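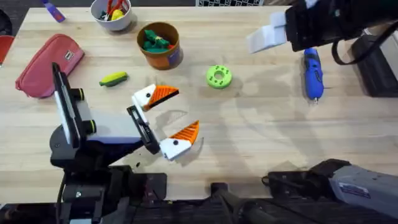 Two robot arms over a light wooden tabletop.

Ticket: Standings wrong after replayed game, women's second division
Product: Trirneck league manager, web version
Opened by: Tanko Bashir, Hirdale
Status: Solved (one leftover, see the end)

What's going wrong

Hi all! I look after the results for our league and I've got a table that won't add up. We had a game between Hirdale and Iduto back in December that got called off at halftime when the lights went out at Bassey. It was 2-2 at the time. The league ordered a full replay, we played it, Hirdale lost it (no comment), and I typed in the new score the same night like a good boy.

Now the standings have Hirdale with one game too many and one point too many. So the software is counting the abandoned draw AND the replay. Iduto, weirdly, only has the right number of games, but their goals are off. I'd understand if both teams were wrong in the same way, but they're not, and that's what's bugging me.

It matters more than it sounds, by the way. That one point puts us in the promotion spots and bumps Bassey out of them, and their coach has already called me during dinner.

What I'd tried before writing in

Logged out and back in. Different browser. My phone. Pressed Recalculate Table more times than I'd like to admit. The little wheel spins, it says the table is up to date, and the same wrong numbers come back.

I also changed the abandoned game from "Final" to "Postponed," and that made it worse. It moved to the upcoming games list with no date, and a couple of parents emailed to ask when it was. I put it back to Final and apologized.

Reply from Fatima Danladi, support

Hi Tanko, thanks for the detail. Please don't use Postponed for a game that kicked off. There's a status called "Abandoned, void" but it's hidden unless your account has the competition admin role. Could you look under Settings, then Roles, and tell me what you have? Also, please open the Iduto team page and tell me if the December game is listed there at all.

Me again

I've got "results editor." I honestly thought that was the top one, it's the only one I've ever had. Our league secretary has the admin role so I got her to switch mine over while we were on the phone.

And you were onto something with the team page! The December game isn't on Iduto's page. It's on Hirdale's, plain as day, with Iduto listed as the opponent, and when I click on the name Iduto there it takes me to a totally different page with the same name, no crest, no squad and one game played. So there are two Idutos. No wonder.

I haven't touched anything yet, I figured I'd wait for you before I delete a soccer team.

Reply from Fatima Danladi, support

Good call on waiting. Deleting a team deletes its games, and the other club's side of the game can get stuck. Please do it in this order:

Open the December game and set it to Abandoned, void. Save it.
Go to Teams, tick both Iduto entries, and choose Merge. Keep the one with the crest.
Recalculate the table once and wait for the message to clear before you leave the page.
Check the top scorers list separately. Voiding a game does not take the goals out of it.

Before the merge, run a full export from the Tools page so there's a copy.

Me, later that evening

OK, the export took a while. It came out with 1,204 player records in it, which matches what the secretary had on her sheet from registration, so I was happy the copy was good.

Set the game to void. Saved fine. Straight away Hirdale dropped a game and a point, so that's us out of the promotion places, thanks very much.

Then the merge. First attempt failed with "Teams belong to different seasons." I stared at that for a bit — the second Iduto had been made under last season, even though its one game was in this one. You can change the season on the team's edit page, right down at the bottom under the kit colors, so I moved it over and tried again. Went through the second time.

Recalculated. Iduto's goals still looked off to me, so I sat down with the scorebook and a pencil and went through every game they'd played, and it was me! I'd put one of their away wins in backwards weeks ago. Nothing to do with the software. Fixed that too while I was in there, and now the whole table matches the book.

In the end five clubs changed position, counting us. I've let all of them know.

Where the second Iduto came from

Fatima asked if I could work this out, so I had a dig. The game sheet for that night was filled in on the phone app with no signal (there's never any signal at Bassey, you have to walk up to the road). When the app can't load the team list it lets you type the opponent's name in by hand. Whoever did it typed Iduto with a space on the end, and when the phone got back online the app didn't find a match and made a brand new team. I could see the space when I clicked into the name box on the exported sheet. You'd never spot it on the website.

Since then I've asked our coaches to open the game sheet before they leave home so the list is already loaded. I tried it myself with the phone in airplane mode and the proper Iduto came up in the list, no typing.

Reply from Fatima Danladi, support

That matches what I see in the log on our side. I've passed the trailing space on to the app team as a bug. I can't give you a date for it. Is the scorers list right now?

Me

Nearly! I took the goals out of the voided game by hand, one by one, from the Events tab. Three of the players went down correctly. Our number nine still shows the old total on the front page of our site, but the right one on her own player page. I cleared the browser and had my sister look at it from her place and she sees the old one as well, so it's not just my laptop.

Reply from Fatima Danladi, support

The front page box is built overnight, so give it until the morning. If it's still wrong, go to Widgets, remove the scorers box, and add it again. I'll mark this as solved but you can reopen it by replying.

Me, next morning

Still wrong at breakfast, so I took the box off and put it back, and the total's right now. The box has come back with the logo on the wrong side and the old blue heading, though. Is there a setting for that somewhere? No rush on it, I'm out marking lines until this afternoon.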